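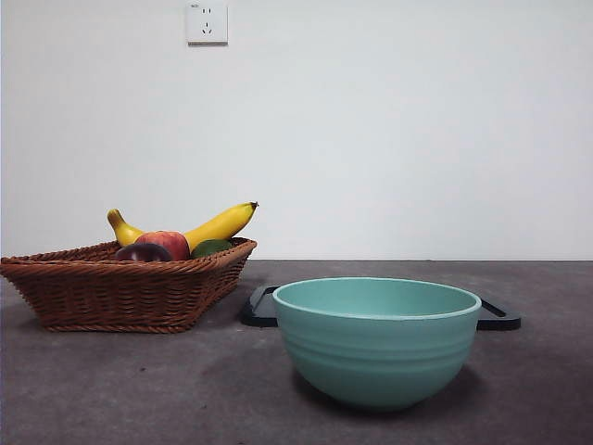
Zuletzt bearbeitet: Februar, 21:14

Thema: Steckdose hinter der Arbeitsfläche, Obstkorb davor oder weg?

plodo_kueche
Der geflochtene Korb steht bei uns links auf der dunkelgrauen Platte, die Steckdose sitzt etwas weiter rechts oben in der Wand. Meine Frau will den Korb behalten, ich hätte dort gern den Wasserkocher. Die Platte ist von Terorstead und hat mit Zuschnitt 872 Euro gekostet, deshalb will ich sie nicht komplett zustellen. Wie macht ihr das?

Sikora_Fan
Korb lassen. Flach und mit schrägem Rand nimmt der kaum Platz weg. Kocher rechts daneben, fertig.

emlyn.g
Sehe ich anders. Geflecht neben Dampf wird mit der Zeit muffig, hatte ich bei meinem alten Brotkorb. Mindestens 90 cm Abstand oder ganz woanders hin.

Sikora_Fan
90 cm ist übertrieben. Meiner steht seit zwei Jahren direkt neben der Kaffeemaschine, da müffelt nichts.

jirkis22
Ist die Banane echt? Die sieht für mich nach Deko aus. Wenn das Kunstobst ist, würde ich den Korb ins Wohnzimmer stellen und die Arbeitsfläche zum Arbeiten nehmen.

plodo_kueche
Dazu sage ich lieber nichts, sie liest hier mit. Es geht mir nur um den Platz.

Skarpa_H
Bei echtem Obst gehört die Banane sowieso nicht zu den anderen Früchten, die reifen dann schneller. Ich habe einen Haken unter dem Hängeschrank — Bananen dran, Rest in den Korb.

emlyn.g
Das mit dem Haken kann ich bestätigen. Man muss nur vorbohren, sonst reißt die Spanplatte aus.

jirkis22
Noch was zur Wand: die ist ja ziemlich hell. Neben dem Kocher gibt das irgendwann Flecken. Ich habe eine Glasplatte davor, nearly unsichtbar, fast 227 Euro mit Montage.

Sikora_Fan
Abwaschbare Farbe reicht auch.

plodo_kueche
Danke euch. Der Korb bleibt erst mal links, der Kocher kommt ganz nach rechts. Wegen der Farbe frage ich im Malerbereich nach.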